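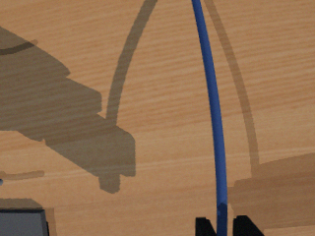
Vulten Cable Handling Code

The Vulten Cable Handling Code is a set of good-practice rules for robot arms that pick up, route and release flexible cable on a tabletop. It was drafted at Vulten under the editorship of Rongrong Tang and is used mainly by small laboratories and training centers. The code is voluntary. It does not replace the safety law of any country or the instructions supplied with an arm.

Scope

The code covers fixed arms working over a shared bench, both in simulation and on physical equipment. Mobile robots are excluded. Cable longer than 2000 millimeters is treated in a separate annex, as its weight can pull a fixture out of position.

Main provisions

Rule 2 concerns the approach to the cable. The fingers must be opened before they are lowered, and must come down on either side of the cable without pressing it against the bench. The grip is to be taken on a free length and never on the plug or the strain relief.

Where two arms share a bench, one is named the leading arm for each task. The other must keep clear of the space between the leading arm and the fixture until it is called in.

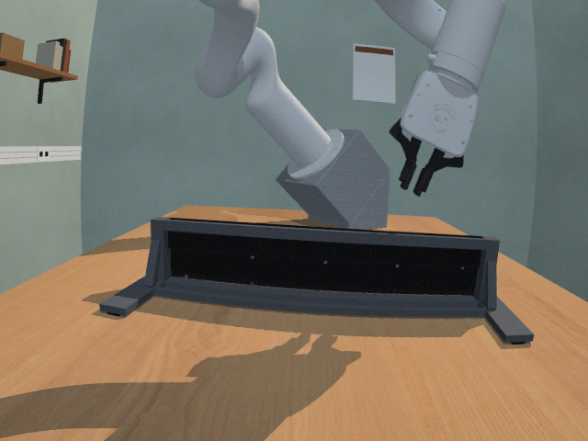
A stop command given to either arm must halt both. Speed is reduced whenever a tool is close to a frame, rack or panel, and the operator must be able to see the tool from the control position. When the view is blocked, work is paused.

Rule 13 deals with fixtures. Racks and panels are to stand on a base wide enough to resist a sideways pull, and their position is checked at the start of every session. Slack cable is kept inside the agreed work area, away from hooks and moving joints.

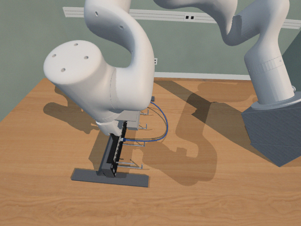
Simulated two-arm bench with a hook rack and blue cable.

Revision and use

The first version, known as the Naylor draft, had no rules for simulated work. These were added in a December revision after comments from Rilum, which had asked that virtual and physical trials be recorded on the same form, Form 307. The training center at Wiltard uses the revised text in its introductory course.

See also

Flexible object handling
Shared workspace
Stop functions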